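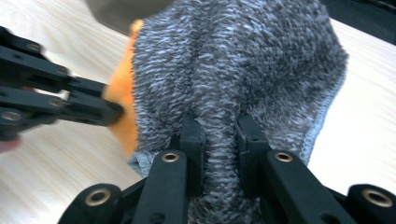 Gray knit fabric held in a two-finger gripper.

From: Kalkidan Gidey
To: Numora mastering list
Subject: Re: Bunting reissue – level differences between sides, and the single edit

Replies inline. I have trimmed the parts of Mesfin's message that were settled last week.

Mesfin Tefera wrote:

> I compared the new transfers of the Bunting album against the old CD master. Side B comes out louder than side A on the new set, and I can hear it without a meter when track 5 follows track 4. On the CD the two sides match. Did someone level the CD by hand, or is the new transfer wrong?

The new transfer is right. Both reels were played back at the level set by their own tones, and the tones on reel two were recorded low. If you line up the machine to a low tone, the program comes up by the same amount. The log sheet in the box for reel two has a note in pencil that says "tones under, see Ji-hoon," which I take to mean that the original engineer knew and planned to fix it at the cutting stage. The CD master was made from a cutting copy, so the fix was already in it.

What I did on Monday was measure the hiss between songs on both reels. Same tape stock, same machine, same speed, so the hiss should sit at the same level if the playback gain is the same. It does not. Reel two is higher by the amount you hear in the music. I then dropped reel two by that amount and the join between tracks 4 and 5 sounds normal to me. Please use the new files in the folder marked "matched" and ignore the first set.

> The single edit of "Kinon" on the download release fades earlier than the one on the 45. Which one do we use for the bonus track?

The 45. There are three versions of the ending in the archive:

1. The album version, which has a cold stop after the last chorus.
2. The 45 edit, which loops the chorus and fades over the second repeat.
3. The download version, which is the 45 edit with the fade started sooner. I can't find any paperwork for it.

My guess is that version three was made in a hurry for a radio service and got picked up later as if it were the official edit. The fade has a step in it near the bottom, as if the file had been faded twice. Version two has no step. The master tape for the 45 is in good shape apart from one splice that had dried out, and I have remade that splice.

Saron asked whether we could rebuild the 45 edit from the album master to get a cleaner source. I tried it. The loop point is easy to find, but the 45 has an extra tambourine part from the middle of the second chorus onward that is not on the album mix. It must have been added during the remix session. So the 45 tape is the only source and we should stay with it.

> Clementina wants the run-out on side A kept short so the label copy can say the album is complete on one disc. Is that possible at the level we agreed?

Yes, but with little to spare. Side A is the longer side, and the last song on it has the most low end. Low notes take up more room on the disc, and the last song on a side is also where the high end suffers most, with the stylus covering less groove each turn. I would cut at the agreed level for the first three songs and leave the closing song as it is in the master, with no added bass. I made the low end mono below 150 Hz, and I could not hear the change on speakers. On headphones the floor tom moves in slightly toward the center. If anyone objects, say so before the lacquers are booked.

The other choice is to swap the order so that a quieter song closes the side. I am against this. The running order is printed on the original sleeve, and the people who buy a reissue like this one will check.

> Last thing: the credits. The old CD lists one guitar player, and the session sheets list two.

The session sheets are correct as far as I can tell. Ji-hoon Yoo played on all of side A. The second name is hard to read on the sheet, but Ruvach has the invoices from the same week and they should show it spelled out. Saron has written to them. Until there is an answer, please leave the guitar line open in the booklet draft and do not copy the CD credits across. The CD also has the wrong writer on track 3, which was fixed in later pressings and then came back when somebody reused the old artwork file.

Still open from my side:

– test pressing notes, once there is a test pressing
– a decision on the count-in before track 1 (it is on the tape, the CD cut it, and I would keep it)
– ISRC codes for the two versions of "Kinon," which can't share one

Mesfin, the matched files are 24-bit at the transfer rate. I have not made the CD versions and will wait until the count-in is decided, so that the track starts only have to be set once.

Kalkidan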